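Stripping an old desktop tower for parts

Most office towers of a certain age come apart with one screwdriver and a bit of patience. Mine came from a clear-out in Udville, where it had spent its last years holding a door open. I do five or so of these every January, when it's too cold to pretend I like gardening.

Step 1: Unplug it and lay it down

Pull the mains lead, hold the power button in for a few seconds, then lay the case on its side and take the side panel off. Work on something flat that you don't mind scratching. Dining tables have owners, and they will notice. 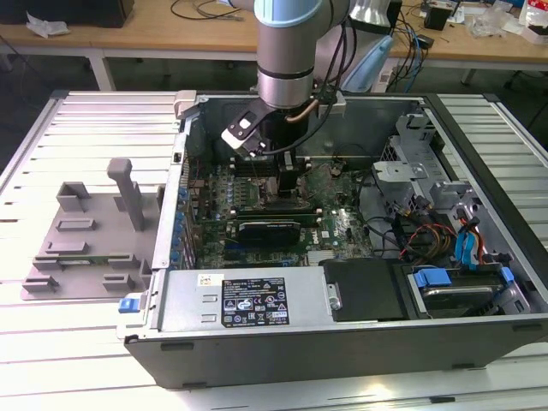
Step 2: Take a photo of the wiring

You will not remember where the front panel leads go. Ketsara Kongkaew, who taught me all this, draws hers on the back of an envelope, then loses the envelope. Use your phone.

Step 3: Free the drive

Unplug the data cable first, then the power. Hold the plugs, never the wires. If a plug won't budge, look for a small metal clip on it and press that before you swear at it. 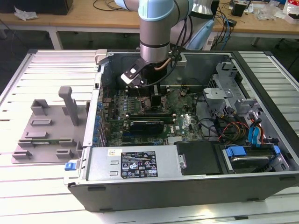

I keep the drive from every machine, even the ones that sound like a coffee grinder, and I wipe it before it goes anywhere. Getting it out is the easy bit if the maker was feeling kind. Blue plastic, like the handle on the caddy at the lower right, is usually a hint that you may touch something without tools. Squeeze, slide, done. Write the date on it in pencil and put it in a drawer.

Step 4: Graphics card, then memory

Undo the screw at the back plate, press the catch at the end of the slot and lift the card straight up. Memory sticks have a clip at each end. Push both outwards and the stick rises by itself.

Step 5: Leave the power supply shut

Take it out whole if you want it. Do not open it.

Screws go in a jam jar. Mine has over 3,000 in it and never the one I need.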